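Ticket 5317 — Upstairs wifi dropping, Vivham building
Opened by: Rachid Younis
Assigned: Fares Hakim
Priority: was low, now medium
Status: see bottom

Tuesday, September 10, 2024

09:12 — Rachid
Wifi upstairs keeps going. Downstairs fine. Comes back by itself after a bit, sometimes a minute, sometimes long enough that people give up and use their phones. Been like this since we moved the desks round I think, but might be before. Can someone look today please, we've got the Perell call at 2.

09:20 — Fares
Looking. Which machines? All of them or just some? Wired ones ok?

09:31 — Rachid
Laptops. All of them as far as I know. The one wired PC by the printer is fine, never drops. Phones drop as well. The printer itself is on wifi and that goes too, so half a job comes out and then nothing.

09:34 — Fares
Ok so not the line coming in. Wired PC goes through the same switch. Access point upstairs or the air round it.

Logged in to the upstairs AP (the older Zurken, the white round one). Uptime says 6 minutes. It shouldn't. Nobody has rebooted it from here. Either it's crashing or it's losing power.

09:40 — Fares
Log on the AP only goes back to last boot, useless. Turned on remote logging to the little server in the cupboard so we keep it this time. Should have been on already, my fault, it was on the list in April and I never got to it.

09:58 — Fares
Went again at 09:52. Log just stops. No error, no warning, no "going down". Next line is the boot message. That's power, not a crash. Crash would normally leave something.

10:05 — Fares
Rachid can you tell me what the AP is plugged in to. It should be fed over the network cable from the switch. If anyone has put it on a seperate plug I need to know.

10:22 — Rachid
Just the one cable in the back of it. No plug. Cable goes along the top of the wall and down behind the cabinet.
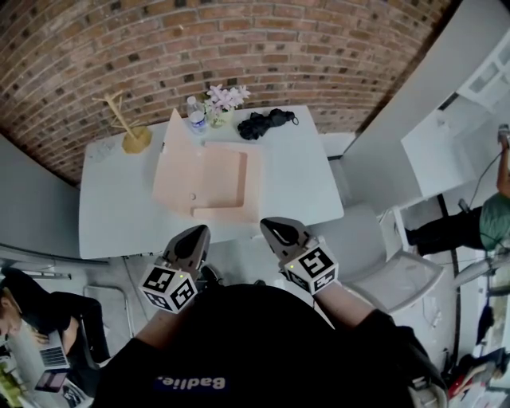

10:30 — Fares
Right, then it's the switch port, the cable, or the AP. Going to do it in that order, cheapest first.

Port 12 on the switch. Power budget is fine, nowhere near the limit. Port shows 17 power drops since the switch was last restarted. The other AP (downstairs, port 11) shows none. So it's not the switch as a whole.

10:41 — Fares
Moved upstairs AP from port 12 to port 14. Back up in a couple of minutes. Will leave it till after eleven and see. Don't touch anything pls.

11:16 — Fares
Dropped at 11:09. Port 14 now counting a power drop. So not the port. Put it back in 12 so the labels still match.

11:20 — Rachid
It went again just now, did you do that?

11:21 — Fares
Yes that was me moving it back. Sorry, should have said.

11:35 — Fares
Cable test from the switch. Pairs 1 and 2 ok. Pair 3 ok. Pair 4 says "open" at first go, then "ok" when I ran it again, then open again. That's a bad end or a bend that's making and breaking. Distance reads near the far end, so the AP side, not the cupboard side.

Rachid — can you go to where the cable comes down behind the cabinet, and without pulling it, tell me if it's pinched.

11:52 — Rachid
Cabinet is hard up against it. There's a proper flat bit where the back edge sits on the cable. When we did the desks we pushed the cabinet back to make room to get past. I can pull it forward but it's heavy, need someone on the other side.

11:54 — Fares
That'll be it, or most of it. Every time someone opens a drawer the cabinet rocks and squashes the cable. Explains why it's quiet first thing and bad once everyone's in.

Can you get the cabinet forward a hand's width before lunch? Then I'll test again.

12:30 — Rachid
Done. Also drawers emptied so it's lighter, going to leave it there for now. Flat bit is still flat.

12:38 — Fares
Test now: all four pairs ok, ran it six times. Good but I don't trust it. Cable that's been crushed will go again. Wants replacing.

12:44 — Fares
For the 2 o'clock: if it goes, use the wired PC for the call, camera's on that one already. Or do it downstairs. I'd do it downstairs.

12:50 — Rachid
Will do it downstairs.

14:51 — Rachid
Call fine. No complaints from upstairs while we were down there either.

15:05 — Fares
AP uptime now past two hours, longest today. No new drops on port 12.

Rang Abdel Hamid's (they did the cabling when we moved in). They can run a new length from the cupboard, same route along the wall but coming down on the other side of the window, away from the cabinet. Price is 53 for the visit plus cable. I've said yes, it's under what I'm allowed to sign off. They'll ring Rachid to sort out a day. Takes them a morning, wifi off upstairs for a bit of it.

15:09 — Rachid
Fine by me. Not a Perell day please.

15:15 — Fares
Told them.

Things to do:
— new cable (Abdel Hamid's, day to be agreed)
— cabinet stays forward till then. Tape on the floor where the back edge should be
— remote logging on for the downstairs AP as well
— alert when an AP uptime resets. Would of caught this weeks ago
— printer: put it on a wire while they're here, there's a spare socket next to the PC

15:40 — Fares
Logging done on the downstairs one. Alert half done, sends the email but sends it twice. Will fix.

16:25 — Rachid
One more thing, the laptops upstairs sometimes stay stuck on the downstairs wifi with one bar, even now it's up. Same problem?

16:33 — Fares
Different. They jumped to the downstairs AP when ours dropped and won't let go. Turn wifi off and on on the laptop and it'll pick the near one. If it's still doing it after the new cable open a new ticket and I'll look at the signal settings.

Status: waiting on contractor. Leave open.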